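October, notebook of Saron Shiferaw
Visit day at Kesent, table cleaning demo

I write this the same evening, so the times are from my phone and the rest is from memory. Ayman, please correct me where I am wrong.

Start was planned for 10 in the morning. We had 22 guests on the list, most of them from Bedard and from Pētersons. Mirjam Willems gave the introduction and I stayed with the log computer. The task is the usual one: two arms clear the trash from the white table, wrappers, snack bag, the bottle, the torn box. The guests asked to stand closer than in the rehearsal and Mirjam moved the tape line by one tile.

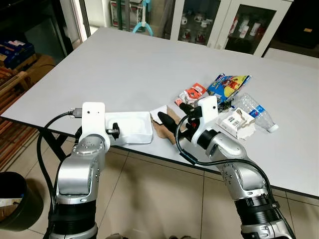 Tatsuya had prepared a short talk about the grippers and he kept it short, for which I thank him. The first question was about thin paper. I answered that soft wrappers are still our weak point, and that a bottle is easier because its shape is known. The second question was about price and I gave it to Mirjam.

Driving part
After lunch Lensa Tilahun wanted to show the base turning between the table and the black bin. We kept the bin in the middle of the floor, with the shoe rack behind it. I asked for the slow speed profile. It was not loaded, this was my mistake, the file still had the name from Ullby.

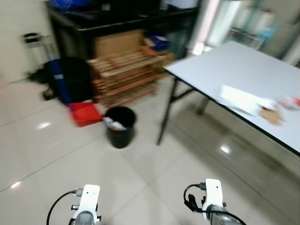

Camera images during turning
A man from Pētersons asked if the robot can recognize small objects while it turns. I said we do not trust detections from blurred images, and we wait until the base has stopped. He wanted to know how long is the wait. I did not have the value with me and promised to send it.

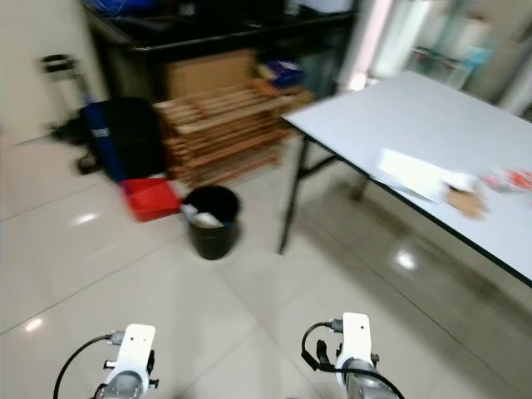
Floor and obstacles
The tiles are glossy and the ceiling lights reflect in them. Lensa thinks the floor mask takes these spots for objects. I am not convinced, but we should test with the lights at the back switched off. The dustpan also has to be in the map, because its handle is long and low.

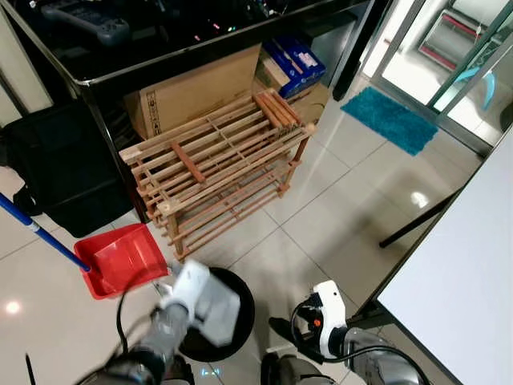
Slats on the rack are also difficult for the depth filter, I noted this already in the spring. Log has 3,401 lines for the day, of which 84 are warnings. I did not read them yet.

To do: send wait time to Pētersons, rename the speed file, ask Tatsuya for his slides.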